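Vangelis Economou
Okay, small-parts sorting thread, as promised to the three of you who asked (and the one who begged me not to). Get a coffee, I tend to go on.

Vangelis Economou
Some background first. Our club shares one big cabinet of bits and pieces, and for years the system was coffee cans. Clips in a can, brackets in a can, mystery things in a bigger can. You'd tip the whole lot out on a table, find your one clip, and sweep everything back in with your forearm. I did this too, so I'm not throwing stones.

Vangelis Economou
In February I finally sat down with the cans and made an inventory. 2529 pieces! I'd have guessed nearly 400. My wife, who has seen our garage, guessed a lot higher and was very gracious about it.

Vangelis Economou
173 of those pieces I couldn't name at all. I laid them out on a bedsheet and looked at them for most of an evening. A few turned out to be feet from an old Kyriakidis shelf we gave away ages ago, so that was a nice little reunion with no shelf to go with it.

Vangelis Economou
So, boxes. I tried a Bukar tray first, the flat kind with a lot of tiny squares. Lovely to look at, and I wanted to love it, but my fingers are not made for tiny squares. You end up turning the thing over to get one piece out and then you're right back at the coffee can. It holds my wife's beads now and they're both very happy.

Vangelis Economou
What I've come around to is fewer, bigger compartments and clear walls. I know the label people will be upset with me. I like labels! I own a label maker! But a label tells you what was in there the day you made the label, and a clear wall tells you what's in there this morning.
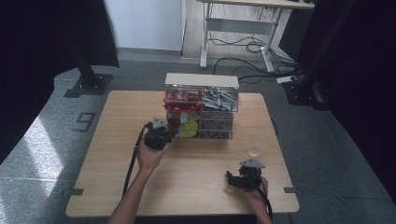 Zesau Small Parts and Tinkering Club

Vangelis Economou
Two rows of two, with a white panel across the top, and you can tell the compartments apart from across the room. Red plastic pieces get a corner to themselves, and I'm going to defend that choice even though it breaks my own rule about sorting by what a thing does. Your eye goes straight to red. Let it do some of the work for you.

Vangelis Economou
Gray and silver pieces went next door to the red, which is about as much contrast as you can ask for. If I'd put them beside the dark parts I'd be squinting by four in the afternoon, and I do enough squinting already.

Vangelis Economou
The dark gray and black small parts are the hard ones, and I'll admit I haven't cracked it. They all look like each other. Someone at Anance (the hardware store, they're very patient with me there) suggested a sheet of white paper under dark pieces so the outlines show up. I cut one for my box at home and it helps more than you'd think. Cereal box cardboard works too, plain side up.

Vangelis Economou
And then there's the corner with the yellow disc. Every organizer has a corner like that. Mine at home is a marble, a key, and half a hinge. I used to feel bad about it, and now I just let one compartment be the mixed one and go through it when it's full. If you try to give every odd thing its own place you'll be buying boxes until you retire.

Vangelis Economou
One word about tables, because I got a question on this last time. Pale top if you can manage it. Drop a dark screw on a pale oak-colored top and there it is. Drop it on my old walnut bench and it belongs to the bench now. Same goes for floors, though carpet has its own opinions and I've spent a good part of my life patting carpet with a flat hand.

Vangelis Economou
Oh, and give yourself some room in front of the box! I used to push mine right up to the edge and then work with my elbows tucked in like a chicken. Put it on the far half and keep the near half for your hands and whatever you're working on. My shoulders thanked me inside of a week.

Vangelis Economou
For anybody starting from cans, here's how I'd do it again. Pull out one color or one kind at a time and leave the rest alone. Do 5 minutes, then walk off and do something else. I did the first can in one go and was so cross-eyed by the end that I put washers in with the buttons.

Vangelis Economou
I've still got two cans under the stairs that I haven't opened. They rattle differently from the others, so I'm hopeful. If anyone has a good trick for springs, please tell me, mine have all linked arms and won't let go.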